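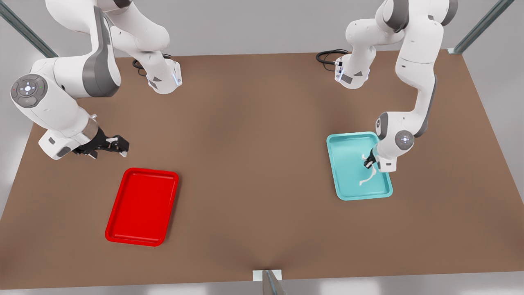

I have been trying to learn to bake rye bread since March, and I think I finally have a loaf I'd feed to other people! It started on a trip to Terkstead, where there's a little bakery called Malinowski tucked in behind the bus station, and I bought a dark, heavy brick of a thing mostly to have something to eat on the ride home. I ate half of it before we were out of town. No butter, no nothing, just tearing pieces off like an animal.

So of course I came home and figured I could make it myself. My first starter died. My second one smelled like nail polish remover, and I baked with it anyway (don't). The third one I've kept going on the shelf above the stove, and it's a happy bubbly thing that doubles by lunch if I feed it before 7 a.m.

What finally helped was cutting back on the water. Every recipe I found online wanted the dough so wet I was practically pouring it, and I'd end up with a gummy stripe along the bottom. I dropped mine by 90 grams and the stripe was gone on the very next bake. I also quit kneading. Rye doesn't care about kneading! I stir it with a big spoon, smooth the top with wet fingers and leave it alone.

The flour matters too. I was using supermarket stuff and then I ordered a bag from Drudow, the mill up past the lake, and it smells like a barn in the best way. It costs more, and shipping is kind of painful, so I split an order with my sister.

Oh, and wait a full day before you cut it. I know. I've caved at 10 at night more than once, and the knife comes out covered in goo. Next day it slices clean and tastes twice as sour, and it's so good with cold butter and a bit of salt.

Next up I want to try caraway, or maybe a spoonful of molasses, but I'm nearly out of flour so it'll have to wait for the next bag.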